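Tukley: notes on laundry loads 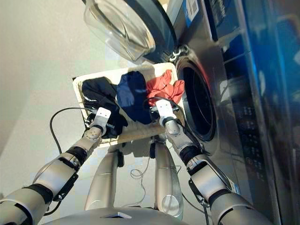 Three garments in the white basket by the washer: black, navy and red-orange.

Hello! I started Tukley in January as a little set of notes on what goes in the wash with what (I kept getting it wrong). There are 434 entries so far, one text file per load, and I'd love to reach 1,000.

Each file lists colours first, then fabric if I know it, then temperature. Mixed darks and reds get their own tag, "risky". Amber Visser checked the first 35 and fixed my spelling of viscose, thank you!

Last updated March 2, 2026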